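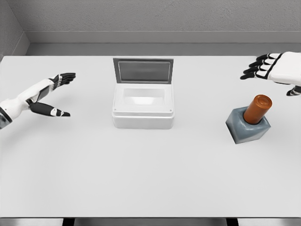

*White tabletop, with the open white box in the middle.*

18th February

Back on the sourdough today, and I'm so glad I gave the Bendis flour another chance! I mixed the Amby starter in with 300 g of water (a touch cooler than last time, as the kitchen has been warm) and let it sit while I washed up and had my coffee. The dough came together much more sweetly than the Mollico batch did, which if you remember stuck to absolutely everything, me included.

Folded it 4 times, then shaped and into the basket. Total dough weight 1340 g, so two decent loaves with a little left over for rolls. I'd like to try the Sombatkul rye next, maybe a small handful to begin with, and leave it for three hours before shaping.

Please feed the starter if you're in before me. It lives on the shelf by the kettle now.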